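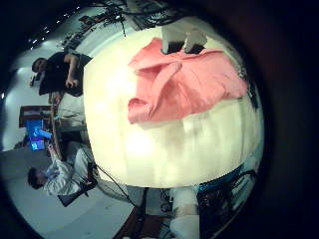 Jemley laundromat to reopen in January with a drop-off counter

2020-11-14

Good news for everybody on the east side of Jemley who has been hauling bags across town since spring: the laundromat on Oshima Street is coming back! I walked past on my way to the bakery and there was a new sign taped up inside the door, and since the door was propped open I did what any nosy person would do and stuck my head in.

The old machines are gone, every one of them. If you ever used the place you'll remember the dryer by the window that ate quarters and the washer that walked itself a foot out from the wall on the spin cycle. I have lost socks to both. The new owners are a small company called Dilex, which already runs a laundromat over in Flikport, and they've had a crew in there for weeks pulling out pipe and laying new floor. According to the sign, they plan to open the first week of January. The person at the door told me that depends on the gas hookup passing inspection, so don't throw out your bus pass yet.

The big change is the drop-off counter. You leave your bag in the morning and pick it up the next afternoon, washed and folded. They'll charge by the pound, with a minimum, and the price list wasn't up yet so I can't tell you if it's a bargain. The Flikport store does the same thing and I've got neighbors who swear by it (and one who got back someone else's pillowcases, but she says they were nicer than hers).

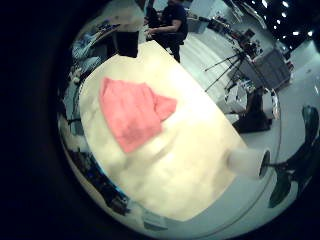 Self-service isn't going away, which was my first question. There will be plenty of regular washers plus 2 of the giant ones for comforters, and those are the ones I'm excited about, because my bathtub and I are done with comforters. They're putting in folding tables too, which the old place never had. We all used to fold on top of the washers or just give up and carry everything home in a heap. I'm a heap person myself. A pink towel bunched up on a pale tabletop is about as far as my folding goes on a weeknight, and if the new tables turn me into somebody with a tidy linen closet I'll be sure to report it in this column.

Payment will be by card or by coins. I was glad to hear that, because the first rumor going around was cards only, and plenty of people on that block still keep a jar of quarters for wash day. The change machine stays. It's a new one, and I was promised it takes wrinkled fives.

Hours are still being worked out. The sign says 6 a.m. to 10 p.m. every day, but somebody had crossed out the 10 in pen and not written anything over it. I asked and got a shrug. If you work late shifts you might want to speak up now while they're deciding. There's a mail slot in the door and they said notes are welcome.

Parking is the part I'm less sure of. The lot in back holds 4 cars if everyone is polite, and it's shared with the shoe repair shop. The town is supposed to be looking at turning the loading zone out front into short-term spaces, but that has been "being looked at" since I was still driving my old station wagon, so we'll see.

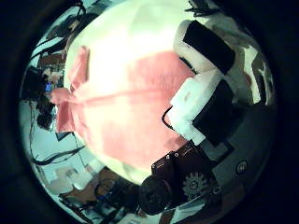 As for the bus, the crosstown stops right at the corner, same as it always did, and the shelter there finally has its bench back. That's going to matter to a lot of folks. For months the closest place to wash clothes has been clear across the river, and I've shared that ride with people balancing two full baskets and a toddler. It's a long way to go for clean sheets!

Dilex is hiring for the counter, mornings and weekends. Applications are in a box just inside the door, and they're taking them on weekdays until the work is done. No experience needed, but you do have to be able to lift a full bag onto a scale.

One more thing. The community corkboard survived. It was leaning against the back wall with the old flyers still pinned to it, including one for a couch that I'm pretty sure sold years ago, and they're hanging it up again by the door. If you've got a notice you want on it for the opening, put it through the mail slot with your phone number on the back. Index card size, please, they were firm about that.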